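Chapter 7
Gathering Examples from People at Work

Learning aims

By the end of this chapter you should be able to:
explain what is meant by a demonstration, an episode and a label;
plan a recording session in an ordinary home or workplace;
judge whether a set of examples is varied enough for the task it is meant to teach;
set out the terms on which a contributor agrees to be recorded.

Key terms: demonstration, episode, first-person view, label, coverage, held-out set

7.1 Introduction

The earlier chapters treated the training set as something already in hand. The reader was given a folder of examples, and the question was how a system might learn from them. In practice the folder must first be filled, and the choices made while filling it set limits that no later adjustment can fully remove. A system that has only met tidy worktops will do poorly in an untidy kitchen, however carefully it has been tuned.

This chapter is concerned with examples of hand work recorded from the worker's own point of view. Such recordings show how the fingers close on an object, how the two hands share a task, and where the hands stand in relation to nearby surfaces. They do not show force, and they often hide the object itself, which may be covered by the very fingers that hold it. Section 7.4 returns to this difficulty.

7.2 The Greenwood collection

The main case in this chapter is the Greenwood collection, which was planned by Flurina Zaugg and recorded in homes in and near Gorkdale. Its purpose was to supply examples of everyday cleaning and tidying for Hikix, a two-armed household machine. The first round of recording ended in May and produced 1,397 episodes. Of these, 601 involved work at floor level, a kind of task that earlier collections had largely passed over.

Floor work deserves separate treatment for several reasons. The worker kneels or bends, so the view is steep and the forearms take up much of it. Polished tiles throw back light, and a bright reflection may be mistaken for an object or a spill. Small debris can be close in size and colour to marks in the tile itself. Corners and skirting edges limit the directions from which a hand can approach, and a machine must learn these limits along with the grasp.

Contributors were asked to wear their usual clothes and to work at their usual pace. Jennylyn Cabanatuan, who wrote the instructions, decided against plain gloves and fixed sleeves. Her view was that a system trained only on bare, uniform arms would treat a bracelet or a wide cuff as part of the task – a fault that had appeared in an earlier trial at Florbridge. The written guidance therefore ran to only 2 pages and dealt mainly with consent, lighting and the points at which an episode should begin and end.

7.3 What counts as one example

An episode begins when the hands start to move towards the object and ends when they have let it go or left the work area. Each episode carries a short label in plain words, such as "gather crumbs from floor". A single image taken from an episode is a weaker kind of evidence. It may show the position of the fingers clearly and yet leave open whether they are closing, opening or at rest. Labellers should therefore watch the whole episode before naming the action, and should mark the label as uncertain where doubt remains.

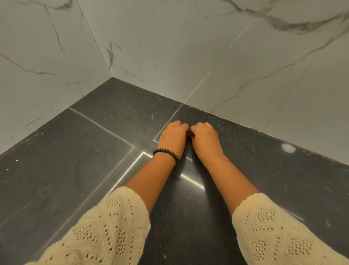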